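Review: Firnow two-finger gripper kit with Kellport handling software

Firnow sells this kit to small and medium sites that want one robot arm to do one dull handling job. It consists of a two-finger linkage gripper, a sensor module that mounts beside it, a cable set and a year's licence for the Kellport software. The arm and the table are the buyer's problem. We run a canteen and washing-up operation at the Jarov site, where mugs come out of the wash and have to be hung up or racked before the next break. It is a job of small movements repeated all shift, and it was the obvious candidate.

The trial covered 2778 handling cycles on a bench, using the mugs we had and an ordinary wooden mug tree. The tree is a harder target than our racks. Each peg sits at its own angle and the handle has to go over it from the right direction.
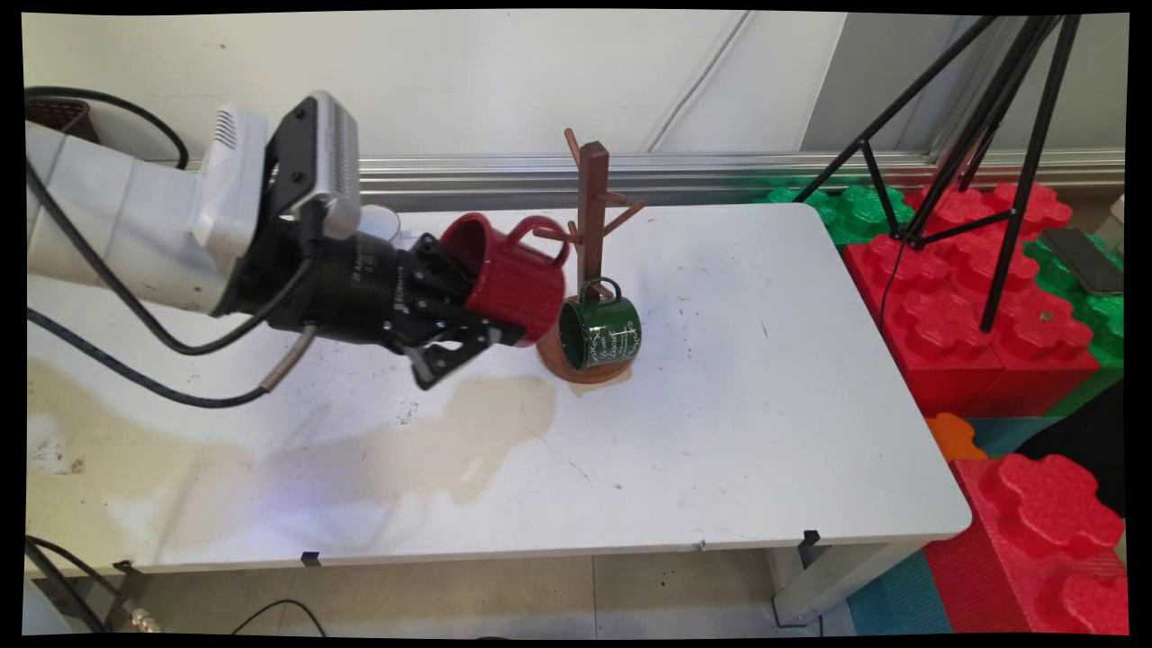 Matilde Cordeiro

Grip. The fingers hold a mug with one inside the mouth and the other along the outside wall. Glazed ceramic is slippery and the force setting matters. The factory value was too low for our heavier mugs, which turned slowly in the grip when tilted. One step up cured it. Two steps up marked the glaze on one mug, so I would not go there. The setting is stored per item, and a mixed load therefore needs an item list before work starts.

Reach. With one finger in the mouth, the handle is left clear to meet a peg. The cost is space around the tree. The gripper body is long, and a mug already hanging on a low peg limits the approach to the pegs near it. We settled on filling the tree from the bottom up. Kellport will accept a fill order but will not suggest one.

Cabling. This is the weakest part of the kit. The supplied leads are generous and need dressing along the arm. Firnow includes ties but no drawing showing where they go. Allow a morning, and run the arm through its full travel at low speed before fixing anything.

Software. Teaching a new item takes 16 minutes once you have done a few. The screens are plain and the fault messages mostly say what has happened. "Hold lost" and "hold uncertain" are treated as the same fault, and both stop the arm until someone clears it. On a staffed shift this is a nuisance. On an unstaffed one it would end the run.

Finger position. The depth of the inner finger is set by hand during teaching. Too shallow and the hold is poor once the mug tilts. Too deep and the linkage meets the bottom of the mug before the fingers close. The wrist view is the quickest way to judge it, looking down over the rim.
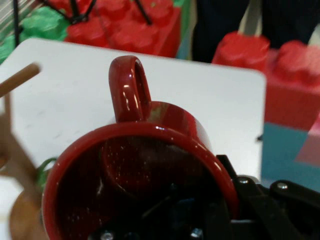

Effect on the staff

The sales material promises freed time. In our case the time moved. Loading the washer, checking for chips and clearing faults stayed with people, and the hanging went to the arm. Two of the evening team were trained to teach items and clear stops. Both now do this well, and both asked whether it would be reflected in their grade. It was not in the original plan and it should have been. Anyone buying the kit should settle that question first.

Wrist complaints on the hanging station had been raised before the trial, and those who came off it were glad to. Against that, the station was where people stood and talked. The person minding the arm works alone for longer stretches, and we now change over every hour.

No posts were cut. Hours on the late shift were redrawn from June, after a meeting that ought to have been held before the order was placed.

Compared with the Waaka unit

We had a Waaka suction head on loan earlier. It is faster on flat plates and useless on anything with a handle. The Firnow is slower throughout but dropped far less. Over the last 1000 cycles it lost its hold on four mugs, one of which broke.

Servicing

The linkage screws need checking every 500 cycles. They can be reached with the gripper in place, and the check takes one person a few minutes with the arm isolated. Spare fingers are sold only as a pair.

Verdict

Suitable for sites with a short list of items and someone on shift who can be trained. Not suitable for unattended work until the fault handling is changed. We have kept ours, on the evening shift only.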